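1月16日　星期六　阴

早上起床以后，我先看了手机。昨天晚上睡觉之前，我把笔记软件 Findcombe 更新到了测试版，今天第一次用它写日记，所以这篇也算是试用的记录。

更新的过程不太顺利。进度条走到一半就停了，我等了很久，以为手机坏了。后来我按照论坛上宫崎彩音写的办法，先把手机关掉，再开一次，它就继续安装了。她的说明写得很清楚，我的中文水平也可以看懂，我很感谢她。

新版本最大的变化是同步。以前我在电脑上写的字，手机上要过一会儿才出现，现在差不多马上就有。另外一个变化是手写输入。我写汉字的时候笔画顺序常常不对，旧版本就认不出来，新版本对我比较宽容。我试了“鼻”和“藏”这两个字，都认出来了。可是竖排的文字还是有问题，标点会跑到旁边的一行去。
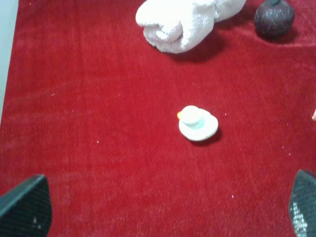
中午跟关口航平通了电话。他不赞成我用测试版，他说重要的东西不应该放在还没有做完的软件里面。我觉得他说得有道理，不过我已经装了，要退回旧版本，必须先把全部笔记导出来。我一共有600条笔记，其中有9条导出的时候报错，都是带表格的。我把这9条一条一条地复制到另外的文件里，这件事用掉了我整个下午的前半部分。

导出的时候我还发现一个奇怪的地方。有一条笔记的日期变成了2040年。那是我去年4月写的购物单，上面只有洗衣粉和电池。我把日期改回来，过一会儿它又变成2040年。我改了三次，最后决定不管它了。

傍晚我给开发的人写了一封信，报告这个日期的问题和竖排的问题。信是用中文写的，写完以后我查了词典，“反馈”和“反映”的区别我到现在也没有完全明白，最后用了“报告”。没想到晚饭以后就收到了回信，是一位叫 Dagný Thoroddsen 的女士写的。她说日期的错误他们已经知道，第2个测试版里面会改好，竖排的问题她还需要我的截图。她没有说第2个测试版什么时候出来。

截图我已经发过去了。发之前我检查了一遍，把里面写着房租的那一行删掉了。

电池今天掉得比平常快，也许是因为我一直在试，也许是测试版的毛病。明天我打算少用一点，比较一下。丸山亮太问我他的旧手机能不能装，我告诉他再等一等，等正式版。

现在十一点多了。保存以后我要再去电脑上看一次，看看这篇日记有没有同步过去，日期对不对。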